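How Do You Buy a Robot?

A lesson in planning, money and patience

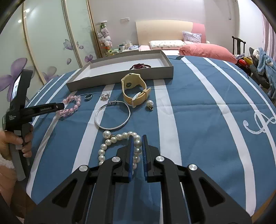
Most people who buy a robot start by looking at robots. It is more sensible to start by looking at the job. A robot that is very good at one thing can be useless at another, and a big one costs as much as a house.

In this explainer we follow Bernardo Neves, who plans equipment for a small company called Drident. The company tidies and packs small things for other people: jewellery, keepsakes, watches and so on. Bernardo's task is to work out which machines the company should buy, how many, and when.

Step one: write down the job

Before he talks to any seller, Bernardo writes a list of what has to be picked up. A necklace is a hard thing for a machine. It bends in every direction, and if you lift one end the rest slides away. A bracelet made of beads is nearly as awkward. A watch is heavier and has a firm part and a floppy part. An earring is tiny. A bangle is stiff, so it keeps its shape, but it is thin and lies flat against whatever is underneath it.

Then he writes down where the things will be. Picking something up from a hard, flat table is one job. Picking it up from a soft cloth is another, as the cloth can get pinched and come up too.

Step two: choose the hand

The part of a robot that holds things is called a gripper. Some grippers use suction, like a vacuum cleaner. Some have three or more fingers. Many have just two, which open and close like a pair of tongs.

For small objects, two fingers are often enough. What matters is the tips. Bare metal or hard plastic is slippery, so the inside of each finger may have a pad with a bumpy or ridged surface. The pad gives a better hold without squeezing so hard. Pads wear out, like the soles of your shoes, and have to be bought again. Bernardo puts spare pads in his plan from the first day.

Step three: think about teaching

A robot does not know how to pick up a bracelet just by being switched on. One way to teach it is for a person to hold a gripper in their own hand and do the job many times, while a camera records what happens. A computer then uses the recordings to learn the movement. A person can hold one gripper in each hand if the job needs two.

This kind of teaching is useful for somebody making a budget. A hand-held gripper costs much less than a whole robot arm, so a company can try out a job with the small tool before it pays for the large machine. If people find the job impossible with two simple fingers, a robot using the same fingers will probably find it impossible too.

It also helps to practise in different places. Homes and workrooms have different lights, different colours and different clutter. A robot that has only learned from one bare table may get muddled when it meets a patterned cloth.

Step four: add up the money

A budget is a plan for spending. Bernardo was given £4,000 for the first part of the project, and none of it is for robot arms yet. He has to pay for:

Two hand-held grippers
Spare pads, at £8 a pair
Storage for the recordings, £300
Time for people to learn to use the tools

Grown-ups often forget the last one. If someone spends a day learning a new tool, that is a day they are not doing their usual work, and they still have to be paid.

He also keeps some money back for things he has not thought of. This is called a contingency. You do the same when you take a bit extra on a school trip.

Step five: ask for quotes

A quote is a seller's promise of what something will cost. Bernardo asked two sellers, Brasutby and Simões. Brasutby was cheaper, but delivery would take 20 weeks. Simões wanted more money and could deliver sooner. He showed both quotes to Nivaldo Rangel, who runs the workroom, and they chose the slower one. The work did not have to begin until December.

Try it yourself

Find some kitchen tongs or two rulers and ask a grown-up for a few small things that won't break. Use a string of beads if there is one, a coin and a button. Try to move each one into a box lid, first from a table and then from a blanket. Write down which was hardest.

Now pretend you have to buy a machine for the job. What would its fingers need to be like? Would you want one hand or two?

Words to know

Budget: a plan for how money will be spent.
Contingency: money kept back in case something goes wrong.
Gripper: the part of a robot that holds things.
Quote: the price a seller offers before you buy.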